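Unit 6: Household Packaging and What Happens to It
Introduction to Materials and Waste
Instructor: Wilma Paterson
Notes revised Jun 17, 2026

Reading for this unit: the Drulitz packet, sections on sorting and film. Bring the packet to class.

1. Terms

Packaging is usually split into three levels. Primary packaging touches the product, such as the bag inside a cereal box. Secondary packaging groups or protects the primary package, such as the box itself. Tertiary packaging is for shipping and storage: pallets, stretch wrap, large cartons. Most of what we discuss here is primary packaging, but stretch wrap will come up again under film.

Rigid plastic holds its shape when empty. Flexible plastic does not. Film is flexible plastic in thin sheets, and a bag is film that has been sealed on one or more sides. Some packages mix the two, for example a rigid tray with a film lid. For sorting purposes the lid and tray count as separate items if they can be pulled apart by hand.

2. Common plastics

PET (code 1): drink bottles, some food trays. Clear, fairly stiff.
HDPE (code 2): milk jugs, detergent bottles, some shopping bags.
LDPE (code 4): bread bags, many produce bags, some squeeze bottles.
PP (code 5): yogurt cups, bottle caps, some snack wrappers.
PS (code 6): foam cups, some disposable cutlery.

Students often take the number as a promise that an item can be recycled. It only names the resin. Whether the item is accepted depends on the local program. Check the list for your own address before doing the homework.

3. The sorting line

Mixed recyclables arrive at a sorting plant and go over a series of screens. Paper and cardboard tend to travel over the top, and heavier round items fall through. Magnets pull out steel. Eddy current separators push out aluminum. Optical sorters identify plastics by how they reflect near-infrared light, and air jets move them to the right belt.

In the Benmoussa case study, the yearly log lists 3,821 stoppages. Read the log for the cause given in each entry and note which causes repeat. We will go through it in class.

4. Film

Film is light and flat, so it often moves with the paper and lowers the quality of the bales. It also wraps around the turning shafts of the screens, and workers have to stop the line to cut it off. For this reason many curbside programs do not take it, and some stores collect clean film at the door instead.

Clear film can also be hard to identify by eye. Polyethylene and polypropylene may look much the same once crumpled. Stretching a small strip helps a little, but a lab test is the only sure way.

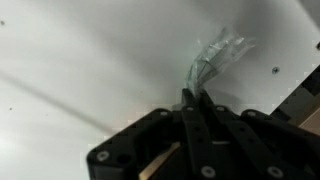 5. Homework

Keep a record of the packaging you throw out over 3 days. For each item write down the level, whether it is rigid or flexible, the resin code if there is one, and where it went. Hand in the table with one page of comments. Questions go to Shiela Maglaya during lab hours. The next unit, on glass, starts in September.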